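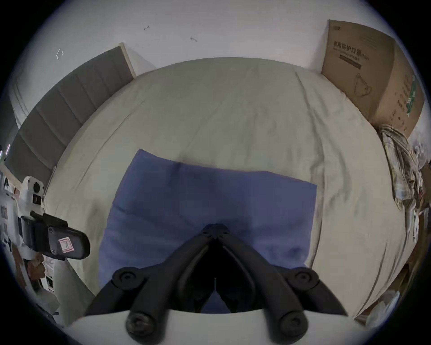 *A bed with a pale gray-beige fitted sheet.*

# Who Owns the Shop? All About Co-ops

By Ruxandra Enache

Think of a shop you know well. Maybe it sells bread, or bikes, or those sour candies that make your eyes water. Now, who owns it?

Lots of shops are owned by one person. Some belong to a family. Some really big ones are owned by thousands of people who have each bought a tiny slice, called a **share**. And some shops are owned by the very people who buy things there, or by the people who work there! A business like that is called a **cooperative**, or **co-op** for short. (Say it like this: KOH-op.)

I love co-ops. I've been reading about them and visiting them for years, and I still get excited when I spot a new one.

## A bakery with lots of owners

Let's go to the town of Trulport, where there's a bakery called Arnlow Bread. It opened in 1842, which makes it older than anybody's great-grandma. For a long time it had just one owner, the baker, and when one baker retired another took over.

Then came a baker who wanted to stop working and couldn't find anyone to buy the place. The ovens were going to be switched off for good! People in Trulport were very upset. They liked their rye rolls, and they really, really liked their cinnamon knots.

So they had an idea. What if everybody chipped in? Each person who wanted to join paid 30 dollars, and when 120 people had paid, they put all that money together and added a loan from the bank. It was enough. They bought the bakery, and now every one of those people was an owner.

If you want to check the math, grab a pencil: 120 times 30 is 3,600 dollars. The bank loan had to cover the rest, and the bakery paid it back a little every month out of the money it made from selling bread.

Today Arnlow Bread has nearly 400 members. Some of them are the grown-up children of the first ones.

## So who's the boss?

Good question! If hundreds of people own a bakery, they can't all stand in the kitchen shouting about how much salt to put in.

What they do is vote. Once a year, in December, the members get together in the school gym and choose a small group of people to look after the big decisions. This group is called the **board**. The board then hires a manager, and the manager runs things from day to day: ordering flour, planning who works when, fixing the mixer when it makes that awful grinding noise.

Now for my favorite part. In most co-ops, every member gets **one vote**. It doesn't matter if you're rich, or if you buy ten loaves a week, or if you've been a member since the start. You get one vote and so does everyone else.

In many other kinds of companies it works differently. There, the more shares you own, the more votes you usually get. Somebody who owns more than half the voting shares can often win a vote alone.

## What happens to the extra money?

When a business sells things, money comes in. Then it has to pay for lots of stuff: flour, electricity, wages, new baking trays. If there's money left after all that, it's called **profit**.

The members of a co-op can decide together what to do with it. At Arnlow Bread they've done all sorts of things over the years. One year they bought a new oven. Another year they saved it, in case the next year was a bad one (it was, so well done them). And sometimes they share part of it out among the members. Members who bought more bread get a bit more back. That kind of payment has a wonderfully long name, a **patronage refund**, and I dare you to use it at dinner.

Of course, some years there isn't any profit. Then nobody gets a refund, and the members have to talk about what to change.

## Different kinds of co-ops

Arnlow Bread is owned by its customers, so it's called a **consumer co-op**. There are plenty of other kinds, too!

- **Worker co-ops** are owned by the people who work there. Over in Prurnau there's a bike repair shop called Tsegaye Cycles, and the mechanics own it together. They decide what hours to open and how to divide the jobs. (They take turns with the sweeping.)
- **Producer co-ops** are owned by people who grow or make things. A group of dairy farmers might share one big building where all their milk gets turned into cheese. Buying a cheese-making machine on your own costs a fortune!
- **Housing co-ops** are owned by the people who live in them, and they look after the building together.
- **Credit unions** work a lot like banks, and the people who save their money there are the owners.

## Is it always easy?

Nope! Talking things over takes time. One owner can make up her mind while she's brushing her teeth, but a few hundred owners need a meeting, and meetings can be long. At Arnlow Bread the members once argued for a whole evening about whether to sell sandwiches. They voted yes in the end, and the people who had voted no had to put up with it, egg salad and all.

It can be hard to find money for big projects, too. And a co-op can close, just like any other business, if not enough people buy what it sells.

## Try it yourself

Get a few friends together and plan a pretend lemonade co-op. You'll need to agree on:

1. What each member pays to join
2. The price of one cup
3. Who squeezes, who pours and who looks after the coins
4. What you'll do with any profit

Vote on each one, and remember, everybody gets one vote! Write down what you decided. If two of you want pink lemonade and two of you want yellow, you've found your first tricky problem, and you'll have to work out a way to settle it.

## Words to know

**Board:** a group chosen by the members to make big decisions.

**Loan:** money you borrow and have to pay back.

**Member:** a person who has joined a co-op and owns part of it.

**Profit:** the money left over when all the costs are paid.

**Share:** a small piece of a business that a person can own.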